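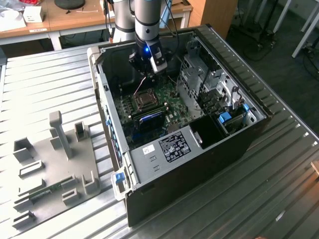 Old tower on its side, panel off. Green board, blue latches, PSU with the label facing up.

Forum > Hardware > Older Desktops
Topic: Reviving an old office tower, where would you start?

edetbound
Posted 2019-03-04
Hi all, long time reader, not much of a poster. I picked up a tower from the Fultby surplus sale in February for next to nothing and finally got the side off. I want to make it into a plain family computer for the kitchen corner – recipes, homework, printing the odd form. No games.

What would you do first? I'm leaning toward pulling everything out, cleaning it, and putting it back in. My brother-in-law says I'm nuts and should just plug it in. I've got a Skemaver driver set, a can of air and a free evening.

mossyfan
Plug it in! I'm with your brother-in-law. If you strip it down first and then it won't start, you have no idea if it was dead already or if you killed it. Get it to the setup screen, write down what it says about memory and drives, and THEN take it apart if you still feel like it.

Thitima Hemmin
I go the other way on this one, sorry mossyfan. I've done 11 of these for our library and I always look inside before any power goes near it. You're looking for swollen capacitors, a loose screw rolling around, a connector that's halfway out. It takes a few minutes with a good lamp. I don't mean a full teardown though, leave the processor alone. Is that socket lid something you were planning to open?

edetbound
I was, yes, for new paste. Bad idea?

Thitima Hemmin
Not bad, just not first. Get it running, see how warm it gets, decide after that.

gravelpit9
Whatever you do, take a picture of the cables before you pull any of them. That red and white wire curling up by the socket is the kind of thing you swear you'll remember and then you don't. I put masking tape flags on mine and number them with a marker. Looks silly, works great.

Also those blue bits are your friends. On a lot of office machines a bright colored tab means you can move it with your fingers, no tools. So try the blue tab at the bottom of the drive cage before you go hunting for screws. Gently!

mossyfan
Fair enough on the lamp, I can live with a lamp. But I'd still skip the deep clean. Dust never stopped a computer from doing recipes.

gravelpit9
Tell that to my old one, it sounded like a hair dryer and shut itself off every time my daughter opened a second window.

tallboy_lou
Can we talk about the power supply? Read the label on top and write down the numbers before you shop for anything. And don't open that box, ever, even unplugged. If it's tired, swap the whole thing. Check the shape too, because office cases can be picky and a standard one may not line up with the holes. I bought a Tandgate unit that was the wrong size by a hair and had to send it back.

Then put your money in a solid state drive. Biggest change you'll feel, way more than memory.

edetbound
Great stuff, thank you. So the plan is: lamp, pictures, tape flags, a bit of air, then power. I have 4 sticks of memory in a drawer from another machine, would any of those fit?

tallboy_lou
Maybe. Look where the notch falls along the edge and compare it to the slot. If it doesn't drop in easily with even pressure, it's the wrong kind – don't lean on it.

Thitima Hemmin
And try one stick at a time. Post back when you get a picture on the monitor, I want to know what it's got in it.

mossyfan
And if it starts first try I expect an apology from everybody :)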